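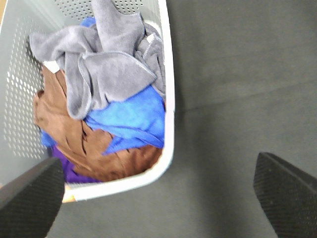 Reranar, the software company based in Cadham, has today released version 4 of Roter, its control and planning software for robot arms that handle cloth. The new version replaces the grasp planner used in earlier editions and changes the way the software chooses which item to take from a mixed pile. A grey towel lying across blue and brown cloths in a laundry basket, with only a small patch of purple showing at the bottom, is typical of the input the planner must deal with. Roter now divides such a view into separate regions, estimates which item is uppermost, and proposes a grasp on a fold or hem that the fingers can reach without touching the rim.

Thursday's release, dated Thu 17 October, is available to all current licence holders at no extra charge.

The principal changes are as follows.

Perception at the wrist

Roter 4 works from wrist camera images alone where no overhead view is fitted. Perforated walls, which earlier versions could mistake for patterned fabric, are now handled by a separate container model. The model was trained on 3000 labelled images prepared by Reranar's own staff.

Tracking of hanging cloth

A towel held up beside a basket changes shape continually and often blurs in the camera image. The new tracker follows the lower hem from one image to the next and passes its estimated height to the motion planner, which can then slow the arm before the cloth is lowered to the table.
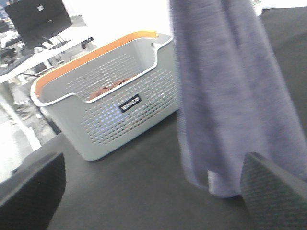 Placement and folding

Placement targets may now be set relative to the container or to an item already on the table. The planner keeps a clear margin between the two, and operators can adjust that margin from the settings panel. Each fold is planned as a separate step, so that a sequence may be paused, inspected and resumed. 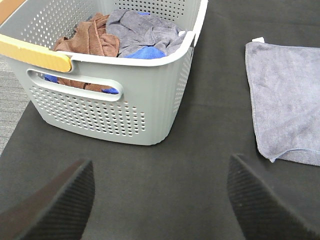 Sequences can also be saved and shared between sites that use the same model of arm. A saved sequence records the settings in force when it was created, and Roter will warn the operator if these differ from the settings on the receiving machine.

The release was tested over 476 recorded runs in Cadham and at the Suksawat workshop, where trials of the new planner began in April. Full test notes are supplied with the software.

Installation requires 40 gigabytes of free disk space. Existing calibration files can be carried over from the previous version, but saved grasp libraries must be converted with the tool provided.

Support for the previous version will continue until the end of April. Enquiries about licences, training and conversion should be addressed to the Reranar press and customer office in Cadham.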